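Skolthorpe Laundry Users Group
Minutes of the May meeting, small hall, 7:30 p.m.

Present: Lutfa Ekanayake (chair), Maxence Arnaud, Odette Lacroix, Lachlan Paterson (minutes)
Apologies: Raphaël Rey

1. Minutes of the last meeting
Agreed, with one fix: the dryer quote came from Brulomus and had been put down under Kubíček.

2. Kurano folding kit, trial review
Maxence has had the kit on loan for the trial and was plainly delighted to report back. It comes as one arm, a two-finger gripper with a small camera at the wrist, and the software to run it. He set it going on towels first, as we asked, and it has now been through 400 folds with him keeping the log.

Hand towels are the big success. Maxence said he stopped hovering over it by the second afternoon, and Odette, who came in doubtful, said the stacks were neater than hers! Bath towels are slower. The thick terry ones give it the most trouble when they arrive in a heap, as the gripper has to find an edge before it can do anything useful. 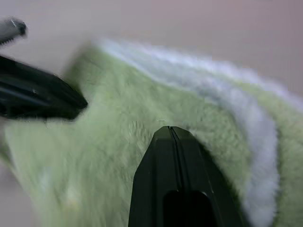

Lutfa asked what happens when it picks up two layers together. Maxence said it usually lets go and has another try, and that he only had to step in 40 times over the whole trial, nearly all of them with bath towels. Everyone thought that was very good going for a first outing.

Odette would like to see pillowcases tried before we say yes to anything. Fitted sheets are not supported and Kurano were upfront about that, which we liked.

Cost: the kit is 2000 to buy, with fingertip pads extra. Lachlan to find out how often the pads need changing and whether we can fit them ourselves.

Raphaël sent a note asking about noise, as his office shares the wall. Maxence will run it one morning with Raphaël next door and the door shut.

Agreed: ask Kurano to extend the loan so pillowcases can be tested. Maxence to write to them, Odette to sort out a bag of pillowcases.

3. Dryer number two
Still squeaking. Lutfa to chase Kubíček.

4. Any other business
Odette asked for the spare key back. Lachlan has it.

Meeting closed 8:40 p.m.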